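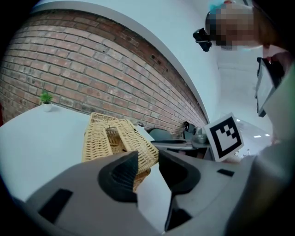
Trade-in of used phones at a town shop: what customers are offered and what they understand

Project report, second year, Business and Technology

1. Background

In Danstead there are several places where a person can bring an old mobile phone and get money for it, or get a lower price on a new one. The shop we studied is called Tendgate. It sells new and repaired phones, and it started its trade-in service in July. The prices are not decided by the shop itself. They come from a web service named Flukero, where the staff type in the model and answer questions about its condition.

Our group became interested in this subject when one of us received two different offers for the same phone in the same week. We wanted to know how such an offer is made, and if the customers understand it before they say yes.

2. Questions

We worked with two questions. The first is how much the offer changes between the first price, which the customer sees at home on the website, and the final price at the counter. The second is which part of the process the customers find difficult.

3. Method

The shop allowed us to sit near the counter in the afternoons and to speak with customers after they had finished. In total 34 customers agreed to answer our form. Of these, 26 had looked up a price at home before they came, so only these could be used for the first question. The form had nine questions and took a few minutes. We did not write down names or phone numbers.

We also received a list from the shop with all offers made through Flukero since the start. It contains 3,559 offers, and 1,805 of them were accepted. The list shows the model, the condition grade and the price, but it does not show why a customer refused.

For comparison we used the public price page of Ofori, which buys phones by post only. We did not send any phone to them, so we cannot say what their final price would be. 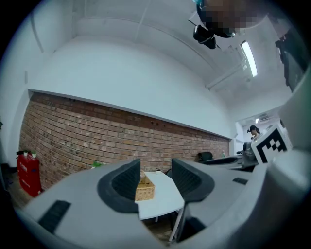 Basket on the white table.

4. Results

4.1 Difference in price

Most customers who had a price from home got a lower one at the counter. The usual reason was the condition grade. On the website the customer chooses between "very good", "good", "fair" and "damaged", with one short sentence to explain each. At the counter the staff look at the screen under a lamp, test the buttons and the loudspeaker, and read the battery health from the settings menu. A phone that its owner had called "very good" was often graded as "good", mainly for small scratches near the charging port.

Battery health was the second reason. The website does not ask about it at all. Several customers told us that they did not know this value could be found on their own phone.

In a few cases the price had gone down only because the customer had waited. A Flukero offer is valid for seven days, and this is written under the button in small letters.

4.2 What was difficult

Many customers had problems with preparing the phone. It must be signed out of the owner's account and reset before the shop can take it, and some had forgotten their password. Two of them had to go home again. Others had not made a copy of their pictures, and they became worried when the staff mentioned the reset.

The customers were less troubled by the payment. They could choose between a bank transfer and a shop voucher of a higher value. Those who wanted a new phone anyway took the voucher, and they were in general more satisfied.

4.3 Comparison with Ofori

For newer models the first price at Ofori was higher. For models older than four years Tendgate gave more, and Ofori did not accept some of them at all. Ofori asks about the battery already in its web form, and we think this makes its first price easier to trust.

5. Discussion

Almost half of all offers at Tendgate were not accepted. We cannot know from the list how many of these people were disappointed and how many only wanted to check a price. A second list with reasons would be useful.

Our group of customers is small, and it includes only those who finished their visit and had time to talk. People who left angry did probably not answer our form. We were also never in the shop on a Friday, when the staff say it is most busy.

6. Suggestions to the shop

Put photos of each condition grade on the website, with scratches shown at normal size.

Add a question about battery health, and show where to find the value.

Send a short checklist together with the first price: copy your pictures, find your password, sign out, bring the charger if you still have it.

Write the last valid day of the offer beside the price itself, in the same size of letters.

The shop has received a copy of this report. The form we used is in Appendix A, and the table of prices by model is in Appendix B.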